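3. From patterned to white: plates in works canteens

3.1 Starting point

The change we are after is easy to state and hard to date. In 1900 a worker who ate at the mill in Guvar ate off whatever came from home. Tin, mostly. Chipped stoneware if the walk was short. By 1955 the same mill fed a full shift at one sitting, and everyone ate off a white plate that belonged to the company. What went on in between is the subject of this section. The record is patchy. Order books for Guvar survive, those for Hosia only in part, and the Moroz potteries kept next to nothing from before the canteen was built.

Earlier work treats the white plate as a by-product of cheap firing. We think that is half the story at best. Decorated ware was cheap too, in some years cheaper. Transfer prints hid flaws in the body, so seconds could be sold as firsts. A white plate hides very little. The potteries knew this and grumbled in their letters to buyers.

3.2 Who asked for white

Buyers did. The Guvar letters are blunt on the point. The kitchen office wanted plates that "show dirt from the hatch," meaning that whoever stood at the serving hatch should be able to see a badly washed plate before food went on it. Same wording turns up later in a Hosia order, which suggests that one office copied the other or that both had it from a supplier's list. We have not found the list.

Second reason, replacement. A pattern goes out of production and the set is broken. Canteens lost plates steadily, and the buyers were tired of odd stock. One Guvar order for 800 plates asks for "no border, no flower, no name," and adds that any near match from another works will be taken. With white a near match was usually good enough. Shades did vary, and a later complaint from Hosia speaks of "milk ones and chalk ones" in the same rack, but the order was not sent back.

Third, and this one is weaker, some kitchen staff seem to have disliked the company crest. Plates with the crest went missing more often than plates without. Taken as keepsakes or taken out of spite, we can't tell. The crest was dropped quietly and no memo explains it.

3.3 Shape

Color gets the attention, shape got less argument. Round throughout. Zanel, a small works that sold to schools as well as canteens, tried an oblong plate for fish and gave up on it after a single season. It would not stack with the rest. Rims are another matter. Narrow rims saved shelf space, wide rims gave the server somewhere to put a thumb, and the orders swing from one to the other with no clear trend that we could find. The round white plate as a type outlived every one of these disputes and is still the default in most kitchens (Figure 6).

Figure 6. Round white plate.
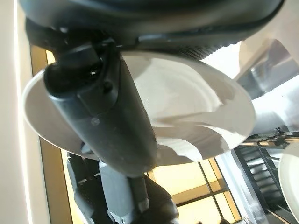
3.4 What the eaters thought

Less to go on here. The canteen suggestion book at Guvar covers food, drafts, and the price of tea, with plates coming up only in passing. One entry says the new ones look "like the infirmary." Another, different hand, says it is nice to have a clean plate for once. Both fair comments and we would not lean on either too hard. Written remarks come from people who were annoyed or pleased enough to pick up the pencil, and the pencil was kept at the foreman's table.

Oral accounts gathered in July at Moroz point a little further. Several speakers linked white plates with being treated as a guest, as at a hotel. Others with hospital, again. Home plates were patterned, sometimes handed down, and the patterned ones were the good ones. So white read as public. Not poor exactly, but shared, nobodys in particular. This fits what we know of the region, where blue borders stayed in home use long after the canteens had dropped them.

3.5 Limits

Three mills and a school supplier is a narrow base. The Hosia books have a gap right where the switch probably happend, and the Moroz evidence is all memory. Prices are given as in the orders, not adjusted. We return to the price series in Section 4.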